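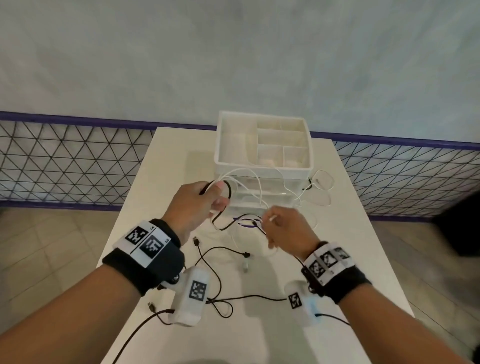
**Nov 24, 2025**

**Oltevside opens 11 drop-off points for old cables and chargers**

Oltevside residents can now drop off unwanted charging cables, power adapters and small electronics at 11 sites across the city, under a program run by the recycling firm Nitar.

The service is free and open to households and small businesses. Bins are in place at all city libraries, the Gokorus Community Centre and the Filip Street transfer station. A full list of addresses and opening hours is on the city's website.

A trial held in April at two of the libraries collected 1,652 kilograms of material. Of that, 1,415 kilograms was sent on for copper and plastic recovery. The remainder was mostly packaging and items the program does not take.

Accepted items include phone and laptop chargers, USB and network cables, extension cords, headphones, keyboards and computer mice. Cables do not need to be sorted or untangled, but residents are asked to remove twist ties and tape. Anything longer than three metres should be coiled.

Loose batteries, power banks, light bulbs and printer cartridges must not go in the bins. Batteries can be handed in at the transfer station counter during regular hours.

Businesses with more than 300 kilograms to dispose of should book a pickup with Nitar directly. A fee applies to pickups.

Nitar will empty the bins every second week. Full or damaged bins can be reported through the city's service line.

**Media inquiries:** Nitar Communications, Oltevside office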